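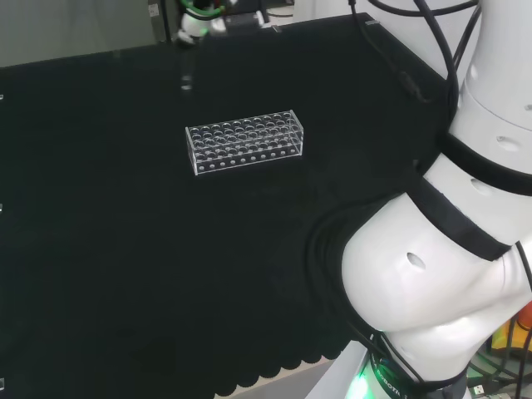
Iresha Wanigasekara asked at the outset whether hard water was a matter of concern in Pendness at all, given that residents had lived with it for generations and few had ever complained to the town.

The question shaped the scope of this report. Hard water is not a health hazard at the levels normally found in public supplies. Its effects are felt in the home: scale in kettles and water heaters, soap that does not lather well, and cloudy marks on glassware. The project therefore set out to learn how hardness varies across the town and how well residents understand it.

Background

Hardness comes mainly from dissolved calcium and magnesium. Water picks up both as it passes through limestone and chalk. Pendness has two sources of supply. The older streets near Plerkgate are served by a deep well, and the newer streets on the Weerakoon side receive water from a small reservoir. The two supplies are mixed at a pumping station, but the proportions change with demand.

Method

Samples were collected in May from 60 household taps. Each tap was run before the bottle was filled, and homes with a water softener were asked to provide water from an untreated outlet. Hardness was measured by titration and is given as milligrams of calcium carbonate per liter. Each household also received a one-page questionnaire on appliance use, cleaning products and any scale the residents had noticed.

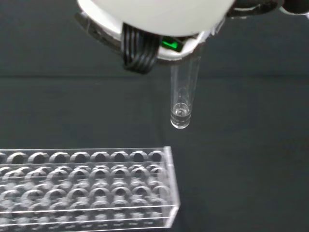 Edith Sotelo objected to the first draft of the questionnaire on the grounds that it used the word "hardness" in its opening line, and that people who did not know the term would simply leave the page blank. The wording was changed to "white deposits or scale" before the forms were sent out.

Results

The two parts of town differed clearly. Homes near Plerkgate had the hardest water, and the average there was 80 milligrams per liter above the average on the Weerakoon side. Streets close to the pumping station fell between the two, with more variation from one house to the next than had been expected. The project team believes that this reflects the mixing

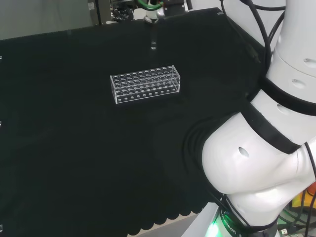
of the two supplies, although samples taken at different times of day would be needed to confirm it.

Questionnaires were returned by nearly 30 households. Most of those near Plerkgate reported scale in the kettle, and several had replaced a heating element. Only a few residents knew which source supplied their home. Three households used a Zoson jug filter and thought the taste of their tea had improved. The filter itself was not tested.

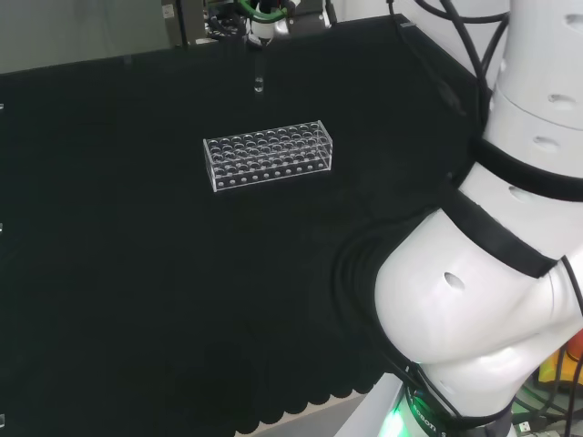

Figure 4. Clear test tube rack on black cloth, and a small test tube pointing down toward the table.

Limitations

Households took part by choice, and those already troubled by scale may have been more willing to reply. Sampling was limited to one season. Rainfall affects the reservoir more than the well, so the difference between the two areas may be smaller or larger in winter.

Recommendations

The town should state the source and typical hardness of the water on each bill, in plain terms. Repeat sampling in winter is advised, with particular attention to the streets around the pumping station. The full table of readings is held in the department office and may be consulted on request.

Submitted 26/06/2023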